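Progress report to the Mtshali Fund, April
Project: clothing and bedding for the Gasness supported houses
Prepared by Annatjie Ntuli

**Where we are**

The grant pays for clothing, sorting and storage for residents moving into the three houses. Over 200 garments have come in so far. Of these, 80 have been checked, mended where needed and put away by size. The rest are in bags in the back room at Wurna Street and are being worked through on Tuesday evenings.

Coats and jumpers are nearly done. Trousers and shorts have been slower. Many have zips and snap fastenings that have to be opened and closed one at a time, and the lighter fabrics slide about and come unfolded on the shelf. Junhao Jin has changed the method for these: lay the garment flat on a made bed, smooth the pockets, bring the legs together, then fold up towards the waistband. It takes longer per item but the piles stay up.

**Spending**

- Shelving for the second bedroom: paid, fitted.
- Thread, spare snaps and labels: paid. We have enough until the summer.
- Washing machine repair by Dronico: invoice expected, within the sum agreed.

**Problems**

Labels ironed on to nylon did not hold. We now sew them inside the waistband. We are also short of men's shorts in larger sizes and have asked the two donating schools to mention this to parents.

Bedding is behind. We planned for 80 sets and have fewer than half - mostly singles. Pillows are the main gap.

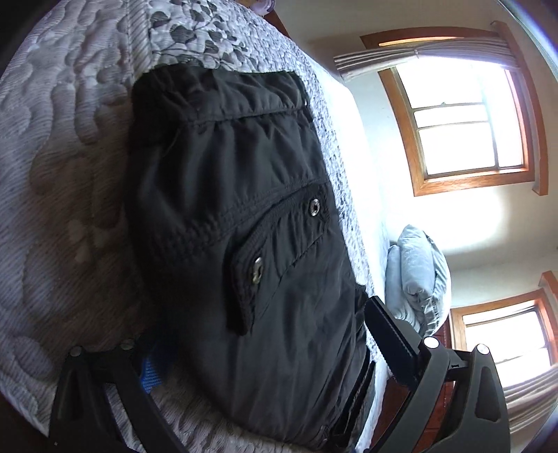 *Gasness Houses - Clothing and Linen Team*

Black garments with flap pockets are kept in their own pile, as the sizes are hard to tell apart once folded. Each gets a tag on the outside before it goes on the shelf.

**Next period**

1. Finish trousers and shorts.
2. Start on children's clothes, which need a separate set of size labels.
3. Buy pillows. Annatjie has two quotes and will send both with the next claim.

We would like to move the unspent travel money to bedding and need your agreement in writing before we order.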